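Calls for Participants

Do you believe that tidying your home will fix your sleep? Kamarul Setiawan doesn't, or at least he hasn't seen any proof he'd put money on. Most of what gets printed about clutter and rest comes from people selling shelves. We'd like to check it properly, and we need 18 adults who sleep badly and own too much stuff.

The Nola Sleep and Home Study runs for eight weeks, starting in June. You'll keep a short sleep diary each morning and wear a wrist tracker at night. We don't fully trust the tracker, so please don't skip the diary. Half of you will be asked to clear out your bedroom in week two. The other half will leave it alone and feel no guilt.
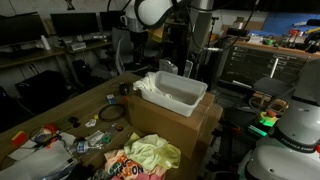
You can take part if you are over 21, live within easy reach of the Wibisono Street office, and have slept poorly for at least 3 months. You can't if you work nights, have a baby under a year old, or have already paid somebody to organize your closets. Fans of tidying are welcome. So are people who think the whole thing is nonsense, as long as they fill in the diary either way.

Expect two visits to the office, at the start and the end. We pay bus fare and a flat fee at the last visit. We can't promise you'll sleep any better, and you should be wary of any study that does.

To apply, write to Kamarul Setiawan at the Wibisono Street office. Tell us when you usually go to bed and what you've already tried. Please don't send pictures of your bedroom.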